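Progress report to the Mekonnen Fund
Small Handling Program, visit to the Clovari demonstration
Prepared by Zinash Abera, with notes from Dagim Zeleke
September

Why we went

You asked in your last letter whether we should spend the second part of the grant on a two-armed robot for the sorting room at Korkness. We said we would see one working before answering. Clovari held an open day this month and Dagim and I both went. We stayed from 10 in the morning until they started packing up.

Short answer: we do not recommend releasing the money yet. The longer answer follows, and Dagim does not agree with all of it.

What we were shown

The talk came first and I will skip most of it. There were slides about warehouses and one about kitchens, with a chart that had no numbers on the side. I asked for the numbers and was told they would be sent. They have not been.

The live part was a block task on a cloth-covered table. The robot has two arms with full hands, five fingers each according to the Clovari sheet, and it was asked to pick up foam cubes by color and set them side by side. The presenter called out the color. Dagim stood at the rail and kept a tally, and I watched the operator, who had a laptop and touched it more often than I would have liked. When I asked whether he was helping the robot along, he said he was "only watching the confidence." I still don't know what that means in practice.

Dagim's tally came to 129 good placements out of 182 tries. A good placement meant the cube was put down next to another one and stayed there. Clovari's leaflet says 80 percent. Our count comes out nearer 71. They may have counted on a better day, or counted in a kinder way. The leaflet doesn't say.

The yellow cube was the one I watched most closely. The hand comes over the top with the fingers curled and the thumb goes in low, much as a person would do it. When it works it looks very good. Foam is forgiving, though. It squashes, it doesn't roll, and a sloppy grip still counts as a grip. Our room handles jars, loose lids and bags with air in them. There were a few ordinary goods at the back of the table, among them a snack packet, a spray bottle and a couple of boxes, and these are much closer to our work than cubes are. I asked to see the bottle picked up. The presenter said that was planned for a later version.
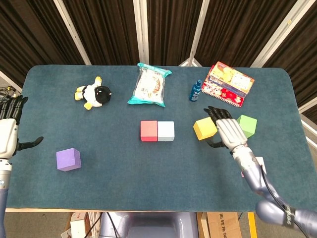 What this means for the sorting room

Dagim thinks I am being hard on them. His view is that a year ago the same arms could not have told two colors apart under hall lighting, and that the left and right hands never once got in each other's way, even with cubes placed near the middle. I grant him both points. He also liked how slowly it moved, which he sees as safe. I see it as slow. A new starter at Korkness would clear that table before the robot had settled its fingers on the first cube.

My other worries are plainer. The cables need floor space that we do not have beside the intake bench. Clovari would not give a price for replacement fingertips. The service contract is through Findik, and their nearest engineer is a long drive from us, so a fault early in the week could cost us most of that week.

Spending to date

No grant money has gone to any supplier. Travel for the two of us came out of the visits line, which is still under budget. The second part of the grant remains untouched in the program account.

Next steps

We have written to Clovari asking for a second session on our terms. We would bring a crate of our own goods, choose the order ourselves, and ask that the laptop stay closed during each run. They replied that they are "open to a conversation."

Dagim will also talk to Findik about response times and get them in writing. If the session goes ahead, we will send you the full tally sheet, including the misses. If it doesn't, I would like your permission to move the money to the second conveyor, which the sorting staff have been asking for since before this grant began.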